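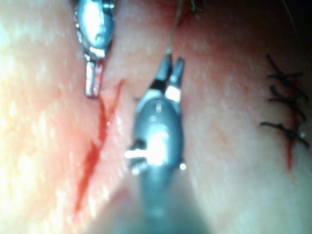

*The practice pad, one cut still open on the left, the other one closed.*

Jan 11, 2021

Back on the pad after the holidays, and oh boy, my hands took their sweet time waking up. I got to the Prindcombe lab early with a coffee I wasn't allowed to bring in, drank it in the hallway like a teenager, and then sat down and sewed fake skin until lunch.

I do love the new pads, though. The old ones from Codby felt like an eraser and tore if you looked at them wrong. This kind has that fine grain to it and a shine like something at the fish counter, and the light bounces off it so hard that one side goes practically white. I spent the first while fighting the glare before I remembered I'm allowed to turn the lamp down. Thirty-seven years old!

Two cuts today, one on the slant. The right-hand one went okay. The spacing got a bit greedy in the middle, where I start thinking about dinner, and Eluned Mathias leaned over and said "hm," and I've been hearing that hm ever since. She wants me slower on the way in and quicker on the knot, and I do the exact opposite every single time. She also said my bites were even, so I'm writing that down too, in case I need it in February or whenever I next want to quit.

The left one I kept stopping over. I'd get the jaws lined up, pointed and open and ready, and then hover there like somebody at the edge of a cold pool. Did it in the end, about 30 minutes for something Procházka does while telling you about his garage. His lines look printed. Mine look like my grandmother's hems, and she hated sewing.

Things to try tomorrow:

- lamp down BEFORE I start
- shorter tail on the thread, I keep chasing it around
- 5 throws on each side of the clutch before the real cut, just to warm up
- eat breakfast, you goof

Betska next door wants to trade slots on the long session and I said yes without checking the calendar, so that'll be a fun email. My neck is killing me. The chair goes up but it doesn't really come back down, and I've got it set for somebody with much longer legs.

Soup from the freezer tonight. I caught myself looking at the seam on the couch cushion and thinking I could have closed that neater.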